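Werkstattbuch Plüsch, 3. März 2025

Auftrag Wivimcombe, Sonderanfertigung Drache, sitzend, Endhöhe 75 cm. Anzahlung ist da, die Zeichnung vom Kunden ist freigegeben, die Stornofrist ist damit vorbei. Zuschnitt heute Vormittag fertig geworden.

Kurzflor von Talpur, dunkelgrün, Flor 4 mm. Die neue Rolle fällt eine Spur gelber aus als der Rest vom September. Im Kunstlicht kaum zu sehen, am Fenster schon. Ich habe deshalb Kopf, Rumpf und Schwanz komplett aus der neuen Rolle geschnitten und den alten Rest nur für die Fußsohlen genommen. Strichrichtung überall nach unten, beim Schwanz zur Spitze hin. Bitte beim Nachschneiden darauf achten, auf dem Schnittteil der linken Schwanzseite ist der Pfeil falsch herum eingezeichnet. Auf der Pappe korrigiert, in der Datei noch nicht.

Kopf: Der Abnäher hinter den Augen war im Probestück zu spitz, es gab eine Tüte. Neu gezeichnet, flacher auslaufend, die letzten Stiche mit kleiner Stichlänge und ohne Verriegeln, Fäden von Hand verknotet. Zweites Probestück aus Nessel sitzt. Die Schnauze wirkt jetzt etwas breiter als auf der Zeichnung, das lasse ich so, der Flor trägt ohnehin auf.

Nähgarn: Mit dem dünnen Garn ist die Naht am Halsansatz beim Wenden zweimal aufgegangen. Auf das Polyestergarn von Stesik gewechselt, Nadel 80, Nahtzugabe am Hals verbreitert und doppelt genäht. Hält beim Ziehen von Hand. Nach dem Füllen noch einmal prüfen. 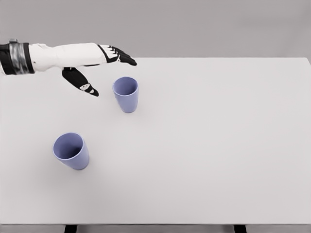

Hand über der Tischplatte, Handfläche nach unten

Füllung: Rumpf mit Hohlfaser, Beine fester gestopft, im Gesäß ein Beutel Granulat, damit er nicht nach vorn kippt. Der erste Beutel war zu leicht, das Probestück ist mit aufgesetztem Kopf langsam umgesunken. Jetzt etwa 13 Löffel mehr, der Beutel ist doppelt vernäht und innen an der Bodennaht angeheftet – sonst wandert er beim Versand nach oben.

Flügel: Einlage noch offen. Filz allein hängt durch, mit Bügelvlies wird er steif, knickt aber an der Wurzel und behält die Falte. Morgen Schaumstoff in dünner Lage versuchen, rundum abgesteppt. Draht kommt nicht in Frage, das Tier geht an ein Kind.

Augen: gestickt, keine Sicherheitsaugen. Stickdatei läuft auf dem Probestoff sauber durch, auf dem Plüsch versinkt der helle Rand im Flor. Wasserlösliche Folie obenauf hilft. Unterlegstiche noch etwas dichter stellen.

Offen:
Pfeil in der Schnittdatei Schwanz links berichtigen
Folie nachbestellen, der Rest reicht noch für dieses Paar Augen
Muster der neuen Rolle an Jirkton schicken und fragen, ob der Farbton für den Folgeauftrag in Ordnung geht
Karton für den Versand ausmessen – die Flügel stehen seitlich über, sollen aber nicht umgeklappt werden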